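Irkura (tabletop kit)

Irkura is a two-arm robot kit for sorting and putting away small household objects on a table. It is made by Dunau, a company which also sells grippers and arm mounts separately, and it is offered mainly to teaching laboratories and to small firms that want to try automation before they buy a larger system. The kit is sold in two versions, which differ only in the software license.

Tidying a table with the kit: glass cups, toy bricks and a storage basket

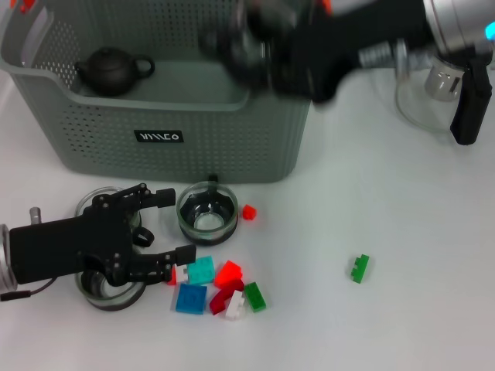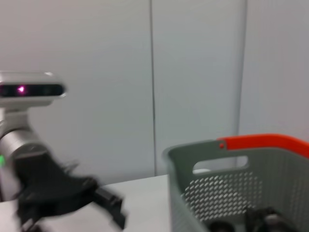
Components

The kit contains two arms, two grippers with parallel fingers, a control computer and the cables. Each arm has its own camera near the wrist, and a further camera looks at the table from above. The table is not included. The manual recommends a plain surface in a light color, and it warns against glossy tops, which can disturb the depth measurement.

Software

The control program is called Vostivgate. It was first written for an older one-arm product and was later extended to two arms. The user guides the arms through a task several times, and the program stores each run as a recording. From these recordings a task model is trained, either on the control computer or on a rented server. Dunau gives 8 hours as the usual training time for a simple task on the control computer. Version 13 of Vostivgate added a shared work area, in which both arms may move at the same time. In earlier versions one arm had to wait outside until the other was finished.

Supplied tasks

The kit comes with 1,103 recordings, which are divided among sorting, stacking and packing tasks. They can be used as they are or mixed with recordings of the user. Owners have remarked that the packing tasks are the most complete part of the collection, while the stacking tasks cover few shapes.

Reception

The training center Opoku used the kit in an introductory course and published a short report. The report praised the clear manual and the quick exchange of the gripper fingers. It criticized the calibration, which must be repeated each time the table is moved, and the noise of the control computer. Transparent objects were named as a weak point, and the report advised users to make additional recordings for glass. Dunau answered that a new calibration routine was planned for October.

Availability

The kit is sold directly by the manufacturer. Spare fingers and cables can be ordered alone, but a single arm cannot.

Last revised: 7/13/25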